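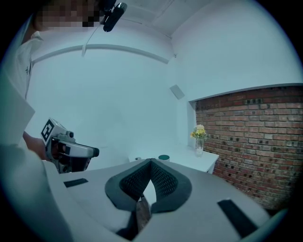

Loose white shirt with the wide sleeves, against the white wall

vojtech_s
September 2, 2026
Good day to all. I would like advice about white shirts of this cut. I like the wide sleeve and that there is much room in the body. But at home I have bought one of the same kind, cotton, and after the first wash the sleeve hem lost its shape. Should I iron it from inside, or take it to a tailor to sew a wider hem? The tailor near Gatodberg asks 400 for both sleeves and I find this a little expensive.

anitha_chacko
Iron from inside, while the cloth is still slightly damp. Do not pull on the corner. 400 is too much for two straight hems, you can do it by hand in one evening.

G_Thampi
I do not agree with Anitha. By hand it will look uneven on thin white cotton, every stitch is visible. Pay the tailor once and be finished.

anitha_chacko
Not if the thread is fine. I have done five shirts like this and my mother could not find the stitches.

saranya.b
What about the small dark mark under the collar, is it embroidery or print? From the picture I can not decide. If yours has one too and it is print, please keep the iron away from it.

vojtech_s
Mine has a similar one and it is embroidery, I can feel the thread. Thank you for the warning anyway.

VimalaK
Then put a towel under and iron from the back. Also I would hang this shirt to dry by the bottom hem, with the sleeves free. White against a white wall looks very clean, by the way, but at my home such a shirt stays white until lunch.

G_Thampi
I still say tailor. But ask another one for the price first.

vojtech_s
I will try the damp ironing tonight, and ask the second tailor if it does not help.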